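Gano公布家务与店面杂务机械作业阶段性评估：装袋与软包装整理仍须人手参与

Inutholm，2018年8月17日

Gano今日公布其“日常杂务机械作业评估”第一阶段结果。评估自7月启动，在Inutholm的试验室内进行，由Gano与零售服务企业Gunnlaugsson共同出资，操作系统Lullel为本次评估的主要测试对象。评估旨在回答住户、店主及设备采购方近年来反复提出的一个问题：整理、装袋、擦拭、归位一类的杂务，机器目前能够承担到什么程度。

评估的总体结论是：在物品形状固定、摆放位置大致已知的情况下，Lullel可以独立完成相当一部分工作；一旦涉及塑料袋、抹布、软包装、线缆等容易变形的物品，机器的表现明显下降，多数情况下仍需工作人员介入。Gano认为，现阶段不宜向家庭用户作出“全程无人照看”的承诺。

本次评估共设106项任务，取材于普通住宅的厨房、洗衣区、玄关，以及小型店铺的收银台、货架和后仓。每项任务均以日常语言写成，例如“把杯子放回上层”“把袋口扎好”“将退回的商品分开放置”，不附加专门针对机器的摆放要求。任务清单由Gunnlaugsson门店的在职员工与Gano的试验人员分别提出，合并后删去重复项目，再由双方逐条确认。

评估分为三类情形。第一类为硬质物品，包括瓶、罐、盒、杯、餐具。第二类为软质物品，包括各类塑料袋、衣物、毛巾、海绵及软包装食品。第三类为混合情形，即软硬物品同处一个台面或同装于一个容器之内。Gano表示，第三类情形最接近住户和店铺的真实状况，也是本次评估投入人力最多的部分。

项目负责人Auður Þorgeirsson在说明会上表示，硬质物品类的结果符合预期。Lullel能够稳定地拿取并放置大多数瓶罐，对透明容器的识别较上一版软件有所改善，但在反光较强的台面上仍会出现定位偏差。她指出，机器的动作速度慢于熟练店员，对于夜间补货等不赶时间的工作影响有限，对于收银台前的装袋工作则难以接受。

软质物品类的情况较为复杂。塑料袋在夹取时会起皱、滑动，袋内物品的位置也随之改变，原本适合夹取的部位可能在接触之后不再适合。人在处理这类物品时，往往一手稳住袋身，一手调整，并凭手感判断力度。为积累这方面的数据，试验人员在台面上以手持夹爪反复进行同类作业，所得记录用于改进Lullel的控制软件。

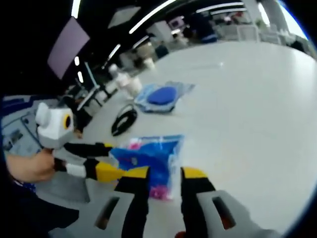

Kanokwan Kaewmanee在说明会的提问环节提出，家里最费时间的从来都是这些袋子：买菜带回来的、装零食的、装洗漱用品的，打开、倒空、折好、收起来，一天要重复许多遍。她说，如果机器只会拿杯子，她看不出有什么理由为它腾出厨房里的一块地方；她更希望厂商先把袋子的问题讲清楚，再谈价格。

Auður Þorgeirsson回应称，这一意见与试验室内部的判断一致。Gano在最初拟定任务清单时，曾将软质物品列为附加内容，后根据门店员工的反馈改为正式类别。她表示，手持夹爪采集的动作能够较为完整地保留人在处理软物时的细小调整，但要让机器在无人引导的情况下重现这些调整，目前仍有差距，Gano不对弥合这一差距的时间作出预测。

在混合情形中，评估人员注意到两种较为常见的困难。其一，软质物品覆盖或紧贴硬质物品时，机器容易将二者视为一体，同时夹起。其二，线缆、绳带等细长物品散放于台面时，机器往往选择绕行，由此放弃原本可以完成的任务。对于后一种情况，Gano决定暂时保留绕行设置。Sigrún Holst负责撰写的安全说明指出，在家庭环境中，误拉电源线的后果远较任务未完成严重，机器在无法确认时应当停下并提示。

Gunnlaugsson方面，门店运营主管Frida Lykkegaard介绍了店铺试用的初步情况。该公司选取6家门店，在营业时间以外安排Lullel进行货架归位与后仓分拣，由当班员工在旁监督并填写记录表。她表示，员工对货架归位一项的评价总体较为正面，认为可以减少弯腰和重复走动；对后仓分拣的评价则分歧较大，部分员工反映，处理机器无法夹取的软包装商品，再将其与已分拣的商品合并，所花时间与全部由人工完成相差不多。

Lykkegaard同时说明，Gunnlaugsson目前没有以机器替代门店岗位的计划。试用期间各门店排班维持原状，监督机器的工时照常计入。公司将在第二阶段结束后，与员工代表共同讨论试用结果，再决定是否扩大范围。

家庭方面的试用规模较小。Gano在Inutholm本地招募住户参与，要求住户按照平时习惯使用厨房和洗衣区，不得为配合机器而预先整理。从回收的记录看，住户对餐具归位和台面清空的需求最为集中，其次为衣物分类。折叠衣物虽然多次被提及，但本阶段未列入正式评估，原因是Lullel现有夹爪的行程和力度控制尚不适合轻薄织物。

试用住户还提出了若干评估设计之外的意见。有住户反映，设备运行时的声音在夜间较为明显；有住户认为，设备停止后的提示语过于简略，难以判断是需要协助还是任务已经结束。Gano已将提示语修改列入下一版软件的更新内容，噪声问题将交由硬件部门另行处理。

方法顾问Kane Tuhiwai对评估的记录方式作了补充说明。他表示，本次评估只区分“独立完成”“协助后完成”和“未完成”，不采用综合评分。综合评分容易使硬质物品类的良好表现掩盖软质物品类的不足，采购方据此作出的判断可能与实际使用体验不符。他建议各方在引用评估结果时注明物品类别，避免以单一类别的表现代表整体能力。

Tuhiwai还提到，试验室的条件与住宅之间存在差异。试验台面宽阔，光线充足，工作人员随时在场；住宅中的操作空间通常较窄，照明不均，并可能有儿童或宠物经过。Gano在评估报告中已就上述差异列出专门章节，并说明试验室结果不能直接视为家庭使用中的表现。

根据双方商定的安排，第二阶段将集中于软质物品及混合情形，计划采集超过200小时的手持夹爪作业记录，内容包括开袋、装袋、倒空、扎口及袋装物品的摆放。Gano将同时测试2种新的指端材料，以比较其在光滑薄膜表面的夹持情况。第二阶段的任务清单将在现有清单基础上修订，新增任务仍由门店员工和试用住户提出。

关于商业化安排，Gano重申，Lullel目前仅向签署试用协议的店铺和住户提供，不对外零售。公司尚未确定家用版本的价格及上市时间，任何以Gano名义接受家用版本预订或收取定金的行为均未经授权。已签署试用协议的用户可继续使用现有设备，软件更新由Gano远程推送，用户无须另行申请。

第一阶段评估报告包括任务清单、分类结果、试用记录摘要及安全说明，可向Gano新闻联络处书面索取。涉及住户身份和居所的信息已全部删除。研究机构如需查阅手持夹爪作业记录，应另行提交用途说明，由Gano与Gunnlaugsson共同审核。

关于Gano
Gano总部设于Inutholm，从事家用及店用操作设备的研发与测试，主要产品为Lullel操作系统及配套夹爪。

关于Gunnlaugsson
Gunnlaugsson为零售服务企业，经营社区门店，并为中小型店铺提供补货、分拣及仓储服务。

新闻联络
Gano新闻联络处，Sigrún Holst
门店试用相关事宜，请联系Gunnlaugsson门店运营部，Frida Lykkegaard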